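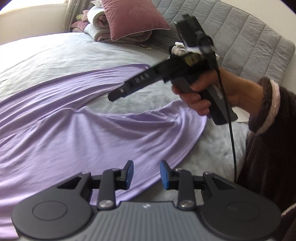 I own far too many sheets, and I blame the linen sale at Tollholm. I went in for pillowcases last August and came out with two full sets and a bolster I still haven't found a use for. My favourite of the lot is lavender - the colour, I mean, though I did go through a phase of tucking dried sprigs in the cupboard as well (they shed everywhere, don't bother!).

I grew up with white. Mum bought hers from Zwahlen, the old department store in Jillitz, and every bed in the house was made the same way, with hospital corners you could cut yourself on. Colour on a bed was for other families. So the first time I put a lavender sheet on mine I felt positively reckless, and then I slept until nine.

Thread count is where people come unstuck. I've had a 400 that felt like a raincoat and a 333 from Flarkusitz, an odd number if ever I saw one, that has gone softer with every wash and is still going strong. These days I put my hand inside the packet, if the shop will let me, and ignore the label until I've decided.

As for making the bed, I start at the foot, tuck that end properly and then pull everything up towards the headboard in one go. Smooth from the middle out to the sides with a flat palm. I don't iron. I did once, for visitors, and they pulled the doona up over the lot before I'd even said goodnight.

Fold the spare set while it's still warm from the line and stash it inside one of its own pillowcases. Mine live on the bottom shelf now, next to the bolster.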